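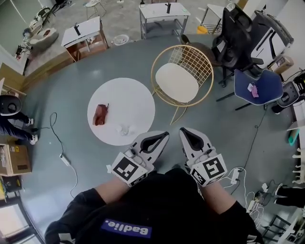
Figure 3. Bronddale site, collection floor.

4.2 Equipment planning

Our budget for the first year assumed that the expensive thing would be the robot. The quote from Tredero for a single arm came to more than the rest of the lab put together, so we planned to collect with hand-held grippers and buy the arm when there was something to run on it. A pair of grippers (Figure 3) costs little, and one person can work both, one per hand, with marker cubes at the base of each for tracking. What the budget did not foresee was furniture. A table-clearing task needs a table, and a room that passes for a home or a café needs a good deal more: the round white table top and the gold wire chair in the figure are the sort of item that our original spreadsheet filed under "misc." The final furniture line was $2,161, and it was argued over longer than the arm.

We settled on 3 rules after the May review. Cables, chargers and power strips get their own line, set at 8 percent of hardware. Spare gripper pads are ordered with the grippers, as the supplier, Nägeli, ships them separately and at its leisure. Seating is capped at 22 pieces per site, a figure proposed by Rupert Kälin as a joke and adopted by Mirjam Fankhauser as policy.

The Iltlow site was planned under the same rules and came in under budget on everything except shipping. The arm itself was approved on 3/18/19, with delivery to follow. Costs per site are broken out in Table 2; staff time is left out, as our finance office prefers to think of it as free.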